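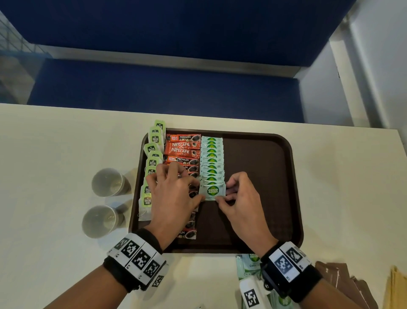
Tea bags, coffee sticks and Coco Natura sachets in rows on a brown tray.

Gutter Day Tips From Our Place in Ledia

I love cleaning gutters! Okay, I love having clean gutters, and spring is the time to get it done (we do ours in March, once the maple has dropped its fuzz all over the roof).

Start at the downspout and work away from it, so you're never pushing muck into the hole. A plastic garden trowel scoops beautifully and won't scratch the paint. Hang your bucket from the ladder with an S-hook and you'll have both hands back!
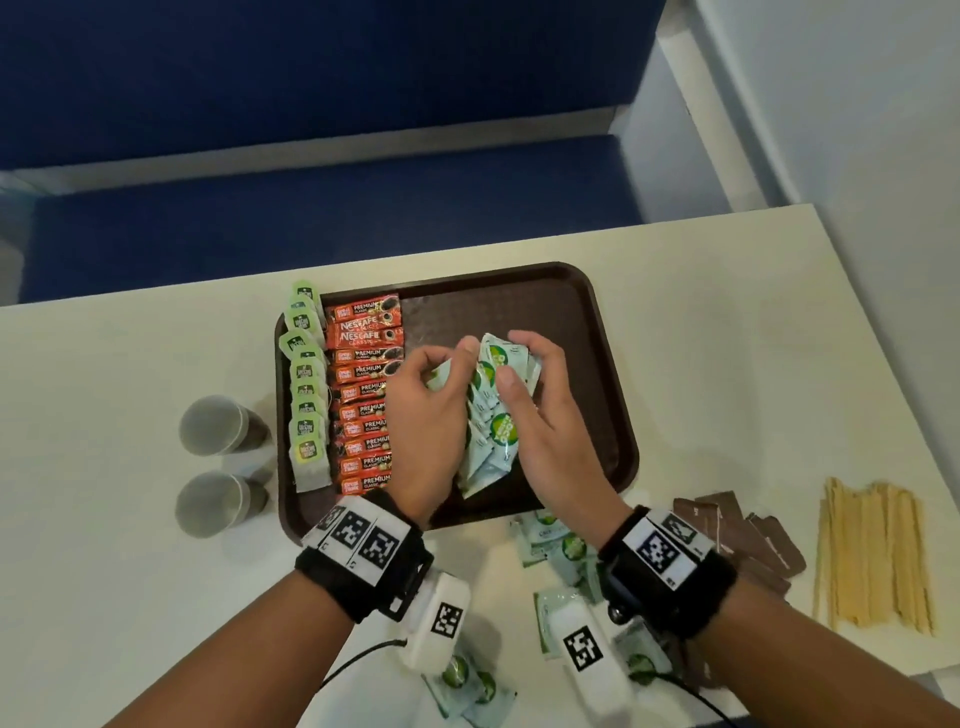

When the big stuff is out, run the hose from the far end and watch the water go. If it sits still for over 7 minutes, the gutter has a low spot and a hanger probably needs tightening. Do that before you buy anything new.

Leaky seams are easy too. Dry the joint well, scrape off the old sealant and run a fresh bead on the inside. Ours got done at 90 degrees in full sun, which was silly, so go early in the morning if you can. And rinse that trowel before the muck sets like concrete!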